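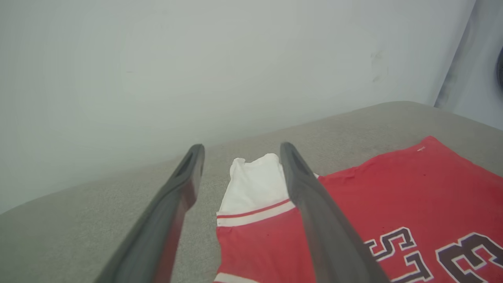

About Plaltisside

Plaltisside is a small test house for robot grippers, arms, wrist cameras and controllers. We do not manufacture any of them and we do not take a commission from those who do. Companies come to us when they must choose between two or three products and the data sheets do not give them the answer.

Our main field is soft goods: shirts, sports jerseys, towels, bed linen. A gripper which is very good with boxes can be quite poor with cloth, and the shape of the fingertip often matters more than the closing force. For this reason we keep 19 finger sets on the shelf and we try each of them on the same garments, with the same arm and the same controller settings, before we change anything else.

We started in Gunham with one arm and a rented room. Today we have a second laboratory in Lins, where the camera comparisons are made. Until now we have completed 197 comparison reports. The longest one, for the Grustedholm laundry project, included 2991 grasp attempts — every one was logged, also the failed ones.

How we work

You send us the hardware and, if possible, the real items it will handle. We agree on the test plan in writing. You receive the full log, the wrist camera video and a report in plain language. If the result is not clear, we write that it is not clear.

Visitors are welcome in both laboratories. Please write to us first, so that an arm is free for you. The Lins laboratory is closed in August.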